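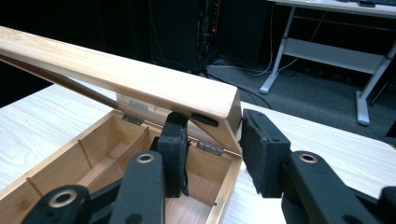 From: Aarti Solanki
To: seed-exchange list
Subject: Re: Germination on the older beans, and the September swap

Sherif Salem wrote:
> I tested the pole beans left over from the last swap and got 4 out of 8
> on damp paper towel. They had been in a kitchen drawer, so I'm not
> shocked. Is it worth sending these around again or should they go in the
> compost? Also, what are we doing about squash this year? I have plenty
> of seed but I grew two kinds in the same bed and I can't promise what
> comes out of it. Last thing, do you want packets labeled with the year
> we got the seed or the year it was grown? I have done it both ways.

Sherif,

Don't compost them. Half is low for beans but they will still make a row if you plant double. I would keep them out of the general pile and put them on the giveaway table with the test result written on the packet. People who want a few plants to eat from won't mind. Anyone hoping to save seed from them should start with something fresher.

If you have enough left, run the test again with a bigger batch. Eight seeds doesn't tell you much. One or two duds either way changes the answer a lot. Roll them in the towel, put the towel in a bag with the top left open a little, and keep it somewhere warm. Check at a week and again a few days later. Old beans can be slow, and I have thrown out a towel too early more than once.

On squash, please bring only what you're sure of. We had trouble with this last year. Three of us grew out the same packet of what was supposed to be a winter squash and got three different things, one of them bitter enough that I spat it out. If two kinds of the same species were flowering in the same bed and you didn't tape and hand pollinate the blossoms, I'd call that seed crossed and leave it at home. If they were different species you're probably fine. Send me the names and I'll look them up. Butternut and zucchini, for instance, will not give you a problem with each other. Zucchini and acorn will.

Label with the year it was grown. If you bought the seed and don't know, write "bought" and the year. I know the old sheet said "year acquired" and that is my fault, I copied it from somewhere. What I need on a packet is:

Name of the variety, or "unknown" plus a few words
Year grown
Town it was grown in
Your name
Anything odd (crossed, low germination, treated)

Pencil or permanent marker. Ball point fades faster than you'd think and I have a whole shoebox of tomatoes from the Pluderau growers that I can only identify by guessing.

Tomatoes and peppers: we have far too many tomatoes and hardly any peppers. Last count was 130 packets of tomato on the shared list, and a good part of those are the same few red slicers under different names. If you were going to save one more tomato, save a pepper. Lettuce is short too. It's easy to save if you let a few plants bolt and don't mind the bed looking bad through August. One plant gave me more than I could use, I stopped cleaning it at what I figured was 3000 seeds and gave the rest away in the chaff.

For the swap itself, the hall on Badawi Street is ours from 8 in the morning. Doors to everyone else at nine. There's parking behind the building but the gate sticks - lift it and push. Tables are there already, chairs are stacked in the back room. I still need someone to bring coin envelopes, since the last batch had glue that gave out in the humidity and we were sweeping up carrot seed for an hour. Small plain ones are fine. We don't need the kind with a window.

I was asked off list about the corn. Yes, I will have the white flour corn again. No, not the popcorn, the raccoons got all of it. If anybody is growing popcorn within walking distance of my flour corn next summer I would like to hear about it before you plant and not after.

One more thing for people storing seed at home. Dry matters more than cold. A jar in a closet with seed that was properly dry going in will outlast a jar in the fridge with damp seed. If a bean dents when you bite it, it isn't ready. If it shatters under a hammer, it is. Give them another couple of weeks on a screen if you have any doubt.

Sherif, send me those squash names.

Aarti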